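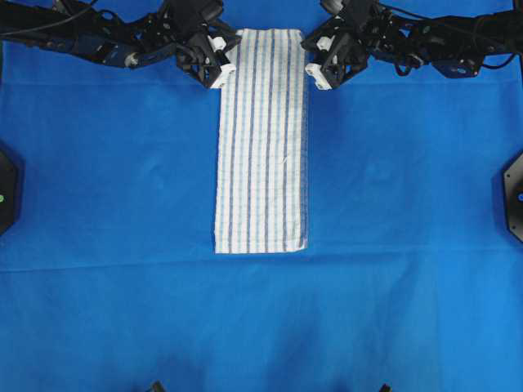
Re: [linens] Folding striped towels in thirds

Yakubu Abubakar wrote:
> Lengthwise first, then across. Do it this way and you
> fit 35 to a shelf, and they stay put. We switched at
> Rankin in January and won't go back.

I'd like to believe the 35. Our shelves at Arton hold fewer than that however we fold, and I suspect yours are deeper.

I tried the lengthwise fold on a white towel with blue stripes, on a blue cloth. 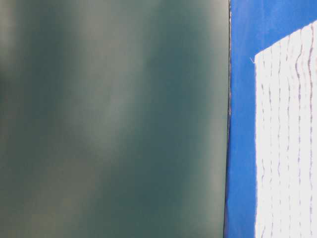 The stripes do help you keep the fold straight, I'll give you that. But you still get a little flap at the lower corner, and one long side shows a doubled edge. Multiply that by the 257 towels we have out at Clelska and the stack starts to lean. 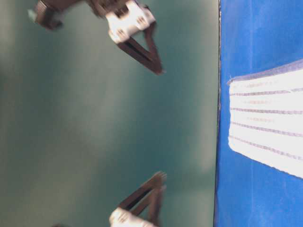

Two things I'd want to know before we change

1. Did anyone at Rankin compare this with a plain half fold, same towels, same shelf?
2. What happens when someone pulls one from the middle? "Stay put" covers a lot.
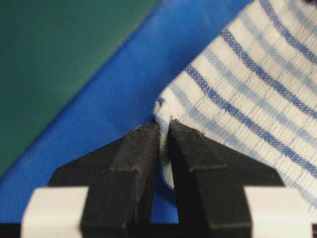 White towel, blue stripes, held at the folded edge.

If the answer to the first is no, I'm leaving the Drarnance order as it is, folded in half. Nine shelves is plenty to redo if this goes wrong.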